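Frequently Asked Questions: Renting a Workshop Bench at Skemar

Last updated 26 Oct 2018

Who can rent a bench?

Anyone 18 or over. Most of our renters repair, build or assemble small things: clocks, radios, jewelry, model trains, circuit boards, camera parts. You do not need to be a business and you do not need to show us a portfolio. Younger people can work at a bench if a parent or guardian is the renter and stays in the building.

Where are you?

Skemar is on the ground floor of the old Doležal glove factory, built in 1962. The street door is on the north side, next to the loading dock. If you are using a map app, it may send you to the front steps, which belong to the dental office. Go past them and turn left.

What does a bench cost?

A full bench is $200 a month. A half bench is $52 less. Both prices include electricity, heat, the shared tool wall and one locker. There is no sign-up fee. The deposit is one month's rent, and we return it within two weeks of the day you hand back your key, minus the cost of any damage.

Can I rent for a day or a week?

No. The shortest rental is one calendar month. We tried day passes the first year and the paperwork took more time than the passes were worth.

How big is a bench?

A full bench is six feet wide and 30 inches deep. A half bench is three feet wide and the same depth. The tops do not adjust for height, but we have risers for people who like to work standing. Ask at the front desk before you put them in, as some of the older benches have a drawer that will not open with the risers underneath.

Is there a waiting list?

Usually, yes. Full benches open up less often than half benches. Send an email with your name, the size you want and the earliest month you could start. When a bench comes open, we offer it to the first person on the list, who has three days to answer. If you say no, you keep your place once. After a second no, you go to the end.

What are the hours?

Renters can come in from 6 a.m. to 11 p.m. every day with their key. The front desk is staffed from 9 to 4. Loud work (hammering, grinding, anything with a compressor) has to stop at 8 p.m. The apartments above us can hear it through the floor.

What kinds of work are not allowed?

No spray painting, no open flames other than a small torch at the soldering station, no casting, and no sanding of wood or plastic outside room 202. Room 202 has the dust extraction. It holds two people at a time and you book it on the clipboard by the door. Food stays in the kitchen.

Can I leave my project set up overnight?

Yes. Your bench is yours for the month, and we will not move anything on it. Keep it inside the edges of your own top. Cords that cross the aisle must be picked up when you go home, even if you are coming back the next morning. Batteries may not be left charging after you leave.

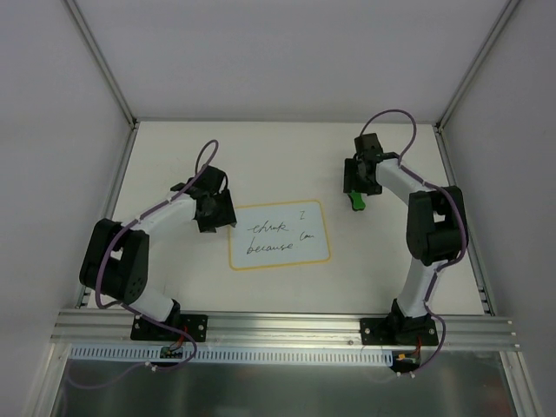

Anything too tall to fit under the shelf needs a word with Gebhard Koller, who looks after the room. He can take the shelf down or move you to a bench by the back wall. Moving takes an hour or so, and we ask for a few days' notice.

How much power does each bench have?

Every bench has a strip with six outlets on a 15-amp circuit. Two neighboring benches share a circuit. If it trips, unplug what you were using and then reset it at the gray panel by the kitchen. If it trips twice in one day, stop and tell the desk. Space heaters are not allowed on the bench circuits.

What is on the shared tool wall?

Hand tools, calipers, a few soldering irons, clamps, heat guns and two bench vises that can be carried to your spot. There is also a Fimus drill press and a small Indeo lathe, both bolted down along the east wall. You need a short checkout before you use either one. Everything goes back on its hook at the end of the day. Please don't keep a tool in your locker because you plan to use it tomorrow.

How do I get checked out on the drill press or lathe?

Ülle Lill does checkouts twice a month, and the next dates are posted on the board in the hallway. The drill press takes 20 minutes. The lathe takes two hours, and you should wear closed shoes and short or tight sleeves. Both are free. If you have used the same machine at work for years, you still need to do it.

Do you supply materials?

Only paper towels, rags, general-purpose cleaner and light machine oil. Bring your own solder, glue, screws and blades. The scrap bin next to the sink is free to take from. Please do not add to it without asking, as it filled up with broken printers over the summer.

Can I bring a guest or a customer?

One guest at a time, signed in at the front. Guests may not use the machines. If you want to meet a customer, the small table by the entrance is better than your bench, and there is no charge for it.

Is my work insured?

Not by us. Our policy covers the building and our own tools. If you keep something valuable here, ask your home or business insurer whether it is covered at a rented location. Balakrishnan Thomas in the office can give you a letter stating the address and the type of locks we have, which most insurers want to see.

Can two people share one bench?

Yes, for full benches only. Both names go on the agreement and both people get a key. Each extra key is $5. You still get one locker between you.

How do I pay?

By check or bank transfer, due on the first of the month. We do not take cards. After the fifth, there is a late charge of $10. If you know you are going to be late, write to Wendy Catterall before the first and she can usually work something out.

How do I give up my bench?

Tell us in writing by the 15th and your rental ends on the last day of that month. Clear the top, empty the locker, sweep underneath and hand your key to the desk. Things left behind are kept for 30 days.

Can I see the place first?

Yes. Stop by when the desk is open, or write to Rasmus Eglītis to set up an evening visit. Allow 15 minutes. Parking on the dock side is free after 5 p.m.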